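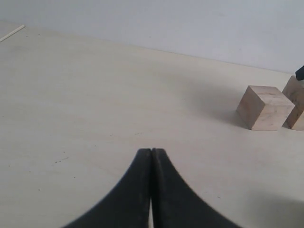

Section 3. Wrist camera and gripper check, before the block stacking run. Do this every session, even if the last group swears they left it fine. Takes ten minutes once you know it, longer the first time. You want a live view with both fingertips in it, low in the picture, closed and pointing out over the table, and at least one block you can see most of. With the two wooden blocks off to the right like that you can check focus and lighting in one go, the grain should be readable on the top of the near one. If it's just a tan smear, go to 3.4.

Skonorside Robotics Club, Bench Guide for new members. Replaces the July handout. Throw the July one out, the jog speeds in it are wrong.

3.1 Before power

1. Bench clear of bags, drinks, laptops. Laptop goes on the side cart.
2. Find the stop button. Put your hand on it. Now everyone in the group does the same.
3. Check the cable run from the wrist down to the base. Should have slack at every joint. If it's tight with the arm folded it will be a lot tighter with the arm out.
4. Hair tied back, sleeves up, no lanyards.
5. One person is driver, one is on the stop. Swap at the half, not in the middle of a run.

CAUTION: The arm drops a little when power comes off. Keep hands out from under it, even when it's "off".

3.2 Power up and home

1. Wall switch, then controller, then laptop. In that order.
2. Wait for the steady light on the controller. Blinking means it's still booting, leave it alone.
3. Open Satgate on the laptop. Pick the profile called Gorka. Don't edit the profile, make a copy with your group name if you want to change stuff.
4. Press Home. Arm goes up first, then turns. If it turns first, hit stop and get a mentor.
5. Set the speed to 30 percent. Leave it there for the whole check.

Note: Satgate remembers the last speed used. So the group before you may have left it at 100. Look at the number every time.

Note: if Home is grayed out, the stop button is still pushed in. Twist to release. This is the fix nine times out of ten.

3.3 Gripper check

1. Open fully. Close fully. Do it 3 times and listen. A soft click at the end of travel is normal. Grinding is not.
2. With the fingers closed, look at the tips in the camera view. They should meet at the top. A thin gap lower down, getting a bit wider toward the base, is OK, thats how the fingers are shaped.
3. If one tip sits higher than the other, the finger screws are loose. Stop, power off, tighten both sides with the small hex key, start over from 3.1.
4. Look at the ridges on the inside edges. Scuffs on the outside don't matter. Torn or flattened ridges do, the block will slide out when you lift.
5. Wipe the inside faces with a dry cloth. No alcohol on the fingers, it dries them out.

CAUTION: never test the grip with your own finger. Use a block or a piece of foam.

Spare fingers are in the drawer marked Hofstetter (Andri Hofstetter designed the current set, his name's on the bag too). Always change both, never just one. Write it in the log.

3.4 Camera check

1. In Satgate open View, then Wrist. The picture should come up in a few seconds. Black picture = cable not seated at the laptop end, usually.
2. Fingers belong at the bottom, near the middle. If they've drifted left or right the mount has slipped. Loosen the clamp, center it, tighten. Finger tight plus a quarter turn, no more.
3. Wave a hand at the far end of the table, arm not moving. Some lag is normal. If you can count "one" before your hand shows up, close everthing else running on the laptop.
4. Focus: turn the ring on the lens a tiny bit at a time. Aim for sharp block edges at working distance. The fingers can be a little soft, the blocks can't.
5. Lock exposure with the arm at the start pose. Otherwise the brightness jumps each time the arm passes over the pale table and the block finder loses its mind.

Note: a table edge that runs at a slant across the view is fine. The software only cares about the calibration, not about what looks straight. Please don't twist the mount to make it pretty.

Note: the block finder can pick up dirt and crumbs on the table as corners. Brush the bench down before calibrating. Same for loose sticks, dowels etc. Either they're part of your task or they're off the table.

3.5 Quick calibration

1. Calibration sheet flat on the table, taped at the corners.
2. Satgate, Tools, Calibrate wrist. Driver presses Start, stop person stays on stop.
3. The arm visits a set of poses by itself. Hands off the bench the whole time.
4. Read the error number at the end. Green, carry on. Yellow, run it again. Red twice in a row, get Adelino Ramalho or whoever is mentoring.
5. Take the sheet off. Peel the tape slowly, it lifts the finish.

3.6 First pick

1. One block only. Put it inside the reach line, turned at any angle you like.
2. Open gripper, jog over the block, come down slow. Stop above it and look with your own eyes, not only the screen.
3. Down, close, wait a second, lift straight up. Not sideways.
4. Hold. Count to 10. No slipping? Good, set it down where you got it.
5. Now add the second block and leave a finger's width on each side. Blocks pushed up against each other are the usual reason for a failed pick, one finger has nowhere to go and comes down on top of the neighbor.

CAUTION: if a finger lands on a block, do NOT keep pressing down. Stop, jog up, then look at the fingers (back to 3.3, step 2).

3.7 Log it

Group name, profile used, calibration color, anything you changed. Pencil is fine. If you changed a finger or touched the camera clamp, say so even when it all worked, the next group needs to know.

Section checked Nov 23, 2024. Corrections to Adelino, on paper please, in the tray by the door.

Next: Section 4, Stacking two blocks.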